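Section 4: Setting up the district map and your first resolution tracker

If you finished Section 3 you have a login, a working copy of Bullidow on your machine and (I hope) a cup of something. Now we get to the part I enjoy, which is turning a pile of diplomatic paperwork into something you can search at eleven at night when a reporter calls and wants to know who voted for what.

I've set this tool up for four newsrooms and one very small policy institute, and I've made most of the mistakes already. I'll flag them as we go. The examples all use the Muriithi file, my own practice file on a border commission with two delegations, a ceasefire line, a river and far too many annexes. You can load your own negotiations instead, but I'd do it once with the practice file first, so you know what the screens are supposed to look like.

4.1 Before you start

You'll need:

The Muriithi practice file, unzipped, in your Bullidow documents folder.
Your editor key from Section 2 (the long one, not the reader key).
An hour without meetings.
A decision on place names. Seriously, make this one now. See 4.3.

Note: The practice file holds 1,959 documents. On my old laptop the import took long enough for me to make lunch and eat it. On the newer one it was done before I'd found a plate. Either is normal.

4.2 Importing the file

1. Open Bullidow and choose Library, then New Collection. Give the collection a short name with no punctuation in it. I used "muriithi" in lowercase and I've never regretted it. A colleague used "Border talks (all!!)" and the search bar has sulked at her ever since.

2. Click Import and pick the folder itself. If you pick the files one at a time, the program treats each one as its own collection and you'll spend the afternoon merging them.

3. When it asks for the document language, choose Mixed. Plenty of the statements in there switch language halfway down the page, and if you tell Bullidow they're all English it'll quietly skip the other half.

4. Leave "Guess the speaker" turned off for now. I know it's tempting! It works fine on transcripts, but on joint communiqués it gives the whole text to whichever foreign minister is named first, and then you have one side on record agreeing to things it spent nine months refusing.

5. Press Start and leave it alone. The bar will stop at 453 and sit there. It's reading the big annex with the scanned maps. Let it sit.

Caution: Don't close the lid of your laptop during step 5. The import doesn't pick up where it left off, and it doesn't clean up after itself either, so you'll end up with half the documents in there twice.

When it's finished you should see a green line at the top with the total. If your total is lower than mine, go to Library, then Skipped, and look at the list. It's nearly always PDFs with a password on them, which you can open, save again without the password, and drag back in.

4.3 Place names

This is the section people want to skip, and it's the one I get the most email about.

In a territorial dispute there is hardly ever one name for a place. There's the name one side uses, the name the other side uses, the one on the old survey, and the one the peacekeepers painted on a sign because it fit. Bullidow will let you search on all of them at once, but only if you tell it they're the same spot.

1. Go to Settings, then Places, then Add Place.

2. In the top box, type the name your newsroom or office uses in print. This is the display name and it's what your readers will see on the map. In the practice file I set it to Fudley for the crossing on the east bank.

3. In the lower box, type every other name you've seen for it, one per line. Spelling variants count. So do abbreviations. So does that typo that got into an early draft and was then copied by everyone for a month.

4. Tick "Show source name in quotations." Please tick this. If it's off, the program swaps your display name into quoted text, and you'll be putting a word in a delegate's mouth that she may have walked out of a room to avoid saying.

5. Save, and repeat for each place. The practice file comes with 107 of them already filled in, so you only have to do Fudley and Vomthorpe yourself, to get the hang of it.

Note: Your display name is an editorial choice, and somebody will write in about it whichever one you pick. Write down why you chose it, in the Notes field, while you still remember. I keep mine to a sentence or two and put the month on it. My note for Vomthorpe says "February, style meeting, use the survey name until talks resume," and that's saved me from having the same argument again more times than I can tell you.

4.4 Drawing the lines

Now for the map. Bullidow comes with a plain base map that has rivers, roads and coastlines on it and no borders whatsoever. That's on purpose. You add the lines yourself and label each with where it came from, so a reader can tell a ceasefire line from a line that somebody proposed over dinner.

1. Open the Map tab and choose Layers, then New Layer.

2. Pick a type from the list. The ones you'll use most are Agreed, Proposed and Held. "Agreed" needs a signed document attached or the program won't let you save. I grumbled about this for a week and then it caught me out on a draft I was sure had been signed, so I've stopped grumbling.

3. Click along the line on the map. You don't have to be a surveyor. Zoom in where there's a village nearby and be a bit lazy in the empty hills. You can drag any point later.

4. Attach the source. Click the paperclip, type a word or two from the title, and choose the document.

5. Set the dates. A line with no end date is treated as still in force, so if you're drawing something historical, fill in the end date too.

Caution: Never use the "Smooth" button on a Held line. It rounds off the corners and makes the whole thing look lovely, and in doing so it can move a hamlet from one side to the other. I did this once. Yeshi Tilahun, who was checking my work at the time, sent me back a screenshot with one circle on it and no message.

If you've drawn a layer and can't see it, check the little date slider at the bottom of the map. It starts at the earliest document in the collection, so anything drawn for a later year stays hidden until you slide over to it. I still forget this.

4.5 Building your first tracker

A tracker follows one question through all the documents: what did each side say about it, and when did the wording change? I like to begin with something narrow. "Security" is hopeless as a first tracker because everybody says it in every paragraph. "Who patrols the east bank" is much better.

1. Choose Trackers, then New, and type your question in plain words. It's only a label, so write it the way you'd say it.

2. Add search phrases underneath. For the east bank I used patrol, patrols, monitoring mission, observers, and joint unit. Put phrases of more than one word in quotation marks.

3. Choose your speakers. In the practice file there are two delegations and a mediator's office. Tick all three. Mediators have positions as well, even when they say they haven't.

4. Press Find. You'll get a column of passages in date order, each with the speaker's color beside it.

5. Go down the column and mark every passage as Position, Repeat or Noise. A Position is something new. A Repeat is the same thing said again. Noise is a speech where somebody used the word "patrol" about something else entirely.
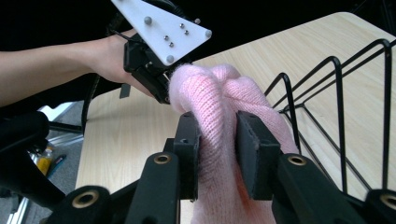 6. When you've marked them all, press Build. The Repeats fold up under the Position they belong to, and the Noise drops out of sight (it's still there, under Hidden, in case you change your mind).

Be stingy with Position. The first time through, I marked nearly everything as new, and my timeline looked as if both sides changed their minds before breakfast and again after lunch. If the only difference is an adjective, call it a Repeat and put the adjective in the Notes field. If the difference is a "may" where there used to be a "shall" — that's a Position, and quite possibly a news story.

Note: Press statements and negotiating texts often say different things on the same morning. Keep them both and set the document type for each. You can filter by type later, and the gap between the two is usually what your readers want to know about.

4.6 Sharing it with the desk

Your tracker is private until you say otherwise.

1. Open the tracker and choose Share.

2. Select Readers for people who only need to look, and Editors for people who'll be marking passages. Keep the Editor list short. Two people marking the same passages in different ways will give you a timeline neither of them believes.

3. Tick "Lock sources" so that no one can swap a document out from under a quotation.

4. Copy the link and send it.

Caution: The link works for anyone who has it. If any of your documents came to you in confidence, put them in a separate collection with its own key, and leave them out of shared trackers completely. There is a "Hide this document" setting, and it does hide the text, but the title still shows up in the sources list. With leaked drafts, the title is often plenty.

4.7 If something's gone wrong

The tracker finds nothing at all. Check for curly quotation marks in your search phrases. Pasting from an email will do it. Delete them and type them again by hand.

Everything is dated the same day. The program has used the date you imported the files. Select the lot, choose Dates, then Read From Text, and check the first few by eye.

One delegation has no color. It's listed under two names. Go to Settings, then Speakers, and merge them.

The map shows the sea and nothing else. Press Home. I don't know why it does this.

Save your collection before you go on to Section 5, where we'll add voting records and I'll try to talk you out of using the pie charts.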